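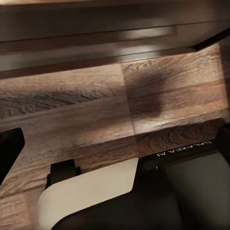 Home Articles Towns Trades Random page

Bag making in Storville

Bag making was the main trade of Storville for most of the last century. Mostly school bags, kit bags, some luggage. Began as a sideline of the Adeyemi sail loft, which had offcuts to use up and a slack winter every year.

Early bags were plain canvas with a rope tie. Straps came later, first sewn flat on to the body, then run right round underneath so the load hung from the strap and not the seam. Local name for this was a "full round". Cheaper bags stopped the strap halfway down and tore there.

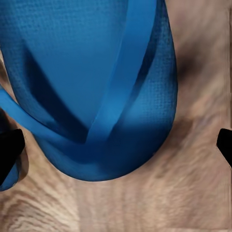
Blue fabric with a woven texture and a flat strap, on a wooden surface.

At its height the trade employed 168 people in nine workshops, and roughly 4000 bags a month went out by rail to Birdale. Piece work, paid on Fridays. Women did nearly all the stitching, men the cutting - the rates were not equal and this caused a strike one September, settled after two weeks. Daranee Intarasuk's history of the strike is the fullest acount, though it leaves out the smaller shops.

Nylon arrived late. The older firms disliked it as it frayed when cut cold, and hot knives were dear. Mirby, the last large maker, changed over completely and outlived the rest. It's pattern books are now in the Birdale museum, stored under shelfmark 2315, not all catalogued yet.

A few repairers still work in the town.

See also: Sailmaking, Webbing, Birdale railway

Last edited 2019-10-28

This site uses cookies. By carrying on you agree to their use. OK

Contact us | Copyright | Back to top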